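The Pitcher

The plans said a weekend. I had been at it since September, when my brother-in-law forwarded me the Clindow build guide with no message, only the link, the way he forwards everything he expects me to pay for.

"It learns by watching," he said when I called him. "You wear the thing, you do the chores, and the arm picks it up."

"So I do the chores."

"At first."

I asked how long at first was. He said the guide recommended 1,000 runs per chore, and I laughed, and then I saw that he was already looking at arms.

The arm was a Pleneck, used, and it lived in a crate in my hallway because neither of us had agreed to bolt it to anything. I had the grippers. I had printed the jaws myself, dark gray because that was the spool I had, and stuck a marker cube at the base of each one, black squares on white. The first set of cubes I glued on crooked. The software, Rai, decided that my left hand was inside the wall. I pried them off with a butter knife and glued them again and Rai decided that my left hand was on the ceiling, and my brother-in-law said this was progress.

He came over on Mon 24 June with a spreadsheet. I had told him I was done and he had brought the spreadsheet anyway. So far we'd spent $2,314, not counting the knife.

"How many runs have you got?"

"122."

"Good ones?"

"Rai keeps 6 of them."

He wrote that down as if it were a score in a game he followed. Then he sat on the stairs, out of the way, and told me to go ahead and do one so he could see my technique.

I have no technique. I have a backpack that digs into my shoulders and a pair of pincers where my fingers used to be useful. The job was the glass pitcher. Take it out of the cubby, set it on the desk, put it back. A child could do it, and a child would do it faster and wouldn't need the lights left alone between takes.

"Why the pitcher?" he asked.

"You picked the pitcher."

"I said something with a handle."

"It has a handle."

He wanted to know if I'd thought about starting with a sponge. I said the people at Zornar, who wrote the guide, had a whole page on why you shouldn't start with a sponge, and he said he had skipped that page. I hadn't. I'd read all of it twice, the troubleshooting part included, and what struck me was that every fix ended in the same advice, to collect more data. Your arm drops things? Collect more. Your arm won't move at all? More. I've had a gym membership that talked to me like that.

"You don't believe in it," he said.

"I believe I've moved a pitcher 122 times."

"But you're still doing it."

I didn't have an answer to that. I could have said that the cubes were finally straight and I wanted some use out of them. I could have said that the last few had felt all right, smooth even - the jaws closing on the handle the way I would have closed my own hand. I wasn't going to say it in front of the spreadsheet.

"Slower this time," he called from the stairs. "And don't look at me, look at your hands."

I looked at my hands.
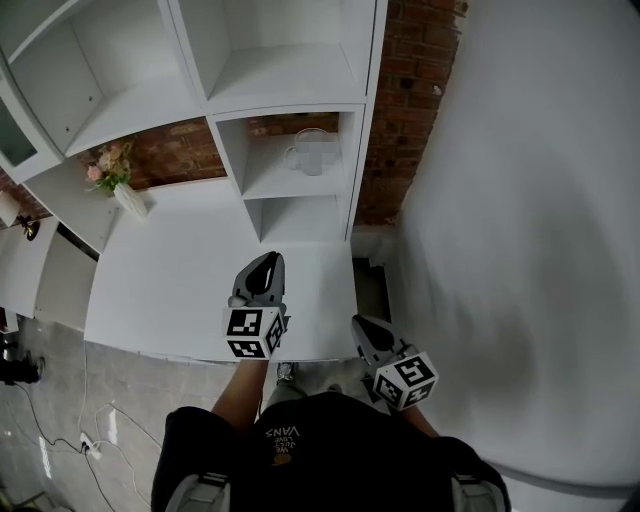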